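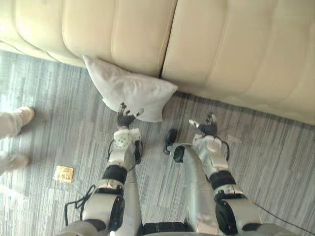

The cream sofa in the Fairclough lounge, with one of the white pillows on the carpet.

Progress report to the Omia Fund, Friday, June 6, 2025
Prepared by Davina Aitken

The lounge is nearly there and we're so pleased with it! The sofa your grant paid for has become the favorite seat in the building (the padded sections are very comfy, I can vouch for that), and it looks great with the streaky gray carpet.

Spending on this room stands at almost $1000, including delivery. Malcolm Wainwright has the receipts and will send them with the next claim.

Still to do:
Wash the white pillow covers, as the one by the sofa has a few gray smudges. We'd like 13 spare covers, enough for both lounges.
Agree on an end-of-day tidy, with pillows up off the floor before vacuuming.
Choose a lamp and a side table. We have $70 set aside for the lamp.

The reading room is next, and we hope to have it open in November. Malcolm has already measured up and is full of ideas for the shelves!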